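March 21, 2023

**Slot organizer for the small parts, notes so far**

I love this thing already! Two columns of compartments, narrow slots the whole way down, light enough to carry to the table with one hand. Gunārs Žukauskas has been asking since October where the Paju parts are supposed to live, and now I finally have an answer for him.

Tried it on the light wood table with the laptop out as well, to see if both fit. They do, with space left over for the little drive and the mouse. I want the near half of the table for the organizer and the far half for typing, and that split feels very natural.
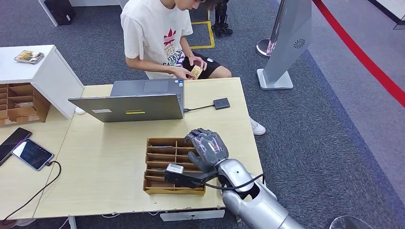

Slot width is the one thing I keep going back and forth on. Narrow is great for cards and flat pieces (they stand up and you can flick through them), but the Himora spacers are fatter and I'd need to knock out a divider or two. Santosh Kandpal thinks we should leave the grid alone and put the spacers in a tub. He may be right, it's such a nice even grid.

Labels: tape along the long side, pencil first, pen once we've lived with it for a while. We have roughly 200 pieces to sort, Jindance ones first, then Flulmont.

Long side pointing toward whoever is sitting at the laptop works best for me. You reach down the rows instead of across them, and your sleeve doesn't drag over everything!
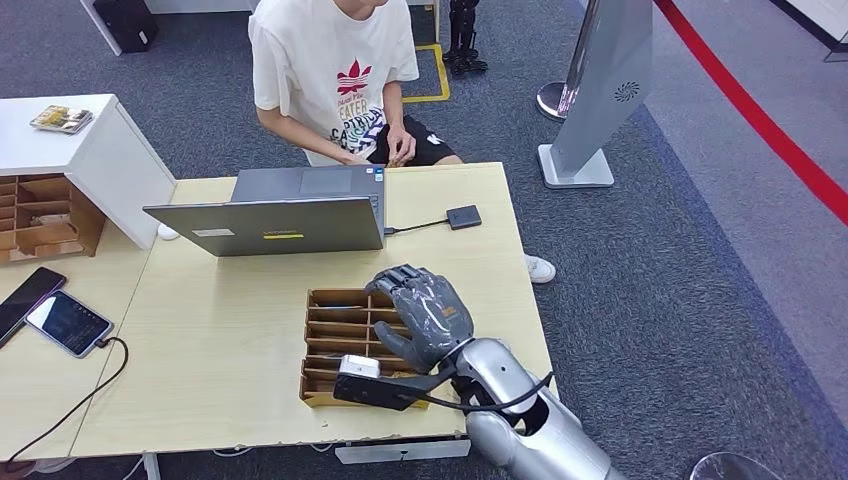
p. 16

Phones go on the left from now on, charger too, so the cable hangs off that side and stays away from the slots.

To do:

- cut 5 spare dividers
- ask Santosh for the thin tape
- check whether a second organizer would fit in the cabinet
- Paju list, still missing the last column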